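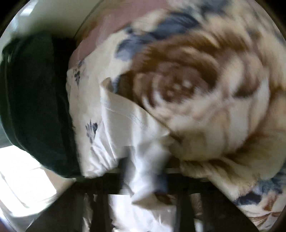

Comforter and rail, blur during a move

Ticket: Blurry frames and lost tracking on the cloth task
Project: Clonura (Turner Robotics Club)
Opened: 22 November 2025
Status: Workaround found, one question still open
Priority: High, we want this sorted before the Skumdale demo in January

What we're doing

Hi all! First, the bedding task is so much fun, and it's a lot harder than the block stacking we did before. We move the hand-held gripper over a pile of real bedding and clothes, pick up a white garment by its lower edge, lift it, and lay it back down. Clonura takes the video and works out where the gripper was at each moment, and the arm team trains on that path later. When it works, the path comes out as a lovely smooth curve in the viewer and everyone crowds around the laptop.

The problem

On the cloth task the path breaks. It starts fine, then there's a jump, and after the jump the gripper is drawn somewhere off to the side, or upside down (one of them had us going through the floor). The log prints "tracking lost, relocalizing" and sometimes it never comes back.

We recorded 50 takes. Clonura kept 6 of them. The same gripper with the same settings on the block task hardly ever fails, so we didn't suspect the hardware at first.

What we tried

1. Restarted Clonura and cleared the map folder. No change.

2. Reinstalled from the Van Wijk branch, which has the newer calibration file for our lens. The straight edges look straighter after undistorting, so we're keeping it, but the jumps are still there.

3. Cleaned the lens and tightened the camera mount. It did have a little play in it! Worth fixing anyway, and still no change.

4. Checked the cable. We wiggled it all along its length during a recording and the stream didn't drop a frame.

5. Opened the bad takes and stepped through them at the point where the path jumps. We should have done this first. Every jump we looked at sits on a run of smeared frames. The big brown rose on the comforter turns into streaks, and the tracker has no sharp corners left to hold on to. The bedding is a great background when it's sharp because there's so much print on it, but a soft print has no hard edges to spare once things start moving.

6. Did a slow take, nearly holding still at the pick. Slow takes go through nicely. You can watch the feature points sit on the leaves and the spots of the blanket and stay put.

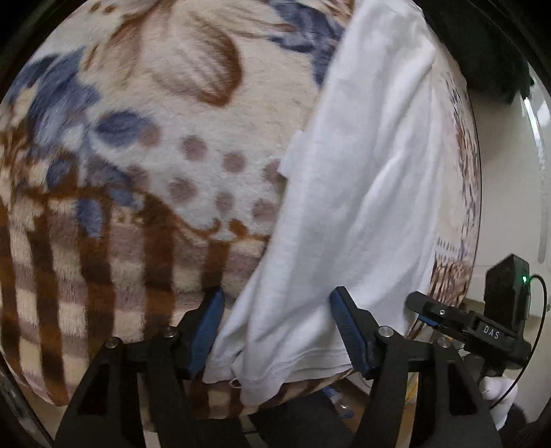
So speed was clearly part of it, and the next thing to look at was the exposure. Ours was on auto. We print the value for each frame now (there's a flag for it, thank you to whoever put that in), and it climbs when the camera faces the dark rail and slats, then takes a while to come back down after we swing over to the bed. A long exposure plus a quick wrist turn gives exactly the mess we were seeing.

7. Locked the exposure short and turned up the gain. The picture is noisier and a bit dull, but the edges survive a normal-speed move. We also opened the blinds.

8. Recorded a new batch with locked exposure, moving at the pace we'd really like to use. Clonura kept 40 out of 50!! There was cheering.

What still fails

Some of the new takes still lose tracking, and they fail at one particular moment. When we come in close to the garment, plain white cloth fills the middle of the view and the blanket only shows along the sides. If we turn the gripper right then, the bit of print that's left gets smeared too, and the tracker has basically nothing. Shorter exposure helps less here than we'd hoped, and going much shorter makes the white cloth look fine and everything else look like night.

We tried masking the fingers out of the tracking, on the idea that points on the blue pads might be confusing it (they move with the camera, so they'd look like things that never move). That saved a couple of takes. Not a full fix, but leave the mask on.

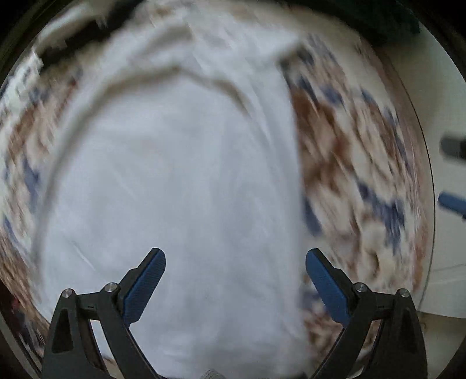
Settings that work for us

Exposure: locked, short
Gain: manual, raised until the blanket print is readable
White balance: locked
Finger mask: on
Calibration: Van Wijk branch file
Wrist turns: finish the turn before closing in on white cloth
Start of take: hold still over the printed part of the blanket for 4 seconds, then go

Question for the Clonura channel

Can the tracker lean harder on the motion sensor for the short stretch where the cloth covers the view? There's a weight for it in the config, but the comment next to it only says "careful." We'd love to know how careful! We can share a good take and a bad take from the same pile, plus the full logs with exposure values.

Next for us

Re-record the takes that failed with the new start routine. Try a printed pillowcase as the pick item and see if the close-up problem goes away. Add the exposure check to the setup sheet, right under "charge the laptop."

Leaving this ticket open until we hear back about the weight.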